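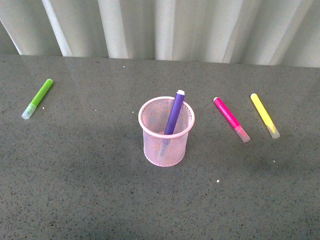 Figure 4.1 Felt-tip markers and a pink mesh pen cup on a speckled gray tabletop. The purple marker is in the cup.

Chapter 4
A Home for Small Things

Chapter Goals

After working through this chapter, you will be able to:
Explain the difference between storing an object and parking it
Choose an open or a closed container for a given set of small items
Set up a work surface for one activity and clear it again afterward
Carry out a drawer count and write up what you find

Before You Start

You will need the room sketch you made at the end of Chapter 3 and a pencil. Leave your sorting boxes where they are for now.

4.1 The Pen Cup Problem

I have been teaching home and workspace organization for a good while, and I still start this unit with a pen cup. Students groan a little. They signed up to learn about closets and kitchens and maybe a garage (everybody wants to do the garage!), and I put a cup and a few markers in front of them and ask where the markers live.

"In the cup," they say, and then I ask how they know.

That question takes up more class time than you would think. One marker standing in a cup is pretty good evidence that the cup is for markers. But is it for all of them? Is there a fifth marker in somebody's bag that ought to be in there too? Does the cup itself live on this table, or did it come in from the desk in the other room? You can't tell any of that by looking, and neither can the next person who walks in wanting to put something away. They will guess. If they guess wrong, you will be hunting for the purple marker at nine in the evening with a half-finished poster in front of you.

In Chapter 3 we worked with big things: tables, shelves, beds, the stuff you have to plan a room around. Big things mostly stay put. A sofa doesn't drift. Small things drift all day long, and they do it because they are easy to carry and easy to set down. So for small things, the container does the job that the floor plan did for furniture.

Two words will come up again and again from this point on, and I want you to use them the way I do.

Storing means putting an object in the place where you would look for it first. Parking means putting an object down wherever your hand happens to be. Parking is fine! I park my glasses, my coffee and my keys every single day. A marker parked on the table while you color with three others is doing exactly what it should. Parking only turns into trouble when the activity ends and the parked things stay behind, and then the next activity gets piled on top of them.

4.2 Open or Closed?

Take another look at the cup in Figure 4.1. It has an open mouth and mesh walls, and the marker in it sticks up well above the rim. Each of those details makes a difference to the person using it.

An open mouth means you can drop something in with one hand while you are looking at something else. I call this a one-move container. A pencil case with a zipper is a three-move container: open, drop, close. Two extra moves don't sound like much, but in the sewing room at the Tlapale Community Workshop, where I taught for several years, we swapped the lidded tins for open cups in August and the scissors started coming back. Same people, same scissors. I did nothing else.

Height matters as well. If an item stands taller than the container, you can spot it and grab it without fishing around. If it's shorter, it sinks, and short things at the bottom of tall cups are pretty much gone until you tip everything out. Erasers, pencil sharpeners and paper clips belong in a shallow dish. Please don't put them in the pen cup. I say this every term and I will keep saying it.

Mesh gives you a hint of what is inside, usually just a bit of color showing through. It also lets crumbs and dust fall out the sides, and whether you like that depends on who wipes the table.

Closed containers have their place, of course. Use one when the contents can spill, when they need to travel, or when you only want them a few times a year. Glitter goes in a closed container. I won't be taking questions on glitter.

4.3 A Case to Keep in Mind

We'll come back to one household all through this chapter. I call it the Bollow apartment, after the street it was on. Five people lived there, with one big table that was used for meals, homework, bill paying and crafts. When I first helped them do a drawer count, we found 512 small items in the kitchen and hallway drawers, and 38 of those were markers or pens. There was no pen cup anywhere in the place. The markers were in with the batteries, with the takeout menus, and (my favorite) in the silverware tray next to the soup spoons.

Nobody in that family was messy. They just had no first place to look, so everything got parked and then swept into whichever drawer was closest when dinner was ready. You'll see their before and after sketches in Section 4.6, and you'll redo the plan yourself in the review exercises.

Try It: Clear and Reset

Pick one surface you use every day. Choose one activity you do there and bring out only what that activity needs, along with the container those things live in. Do the activity. When you finish, put every item back in its container before you stand up, and then put the container away if it lives somewhere else.

Write down how many moves each item took. Circle any item that took more than two. Keep the page, as you'll want it for the drawer count in Section 4.4.

Key Terms in This Chapter

storing
parking
one-move container
drawer count
reset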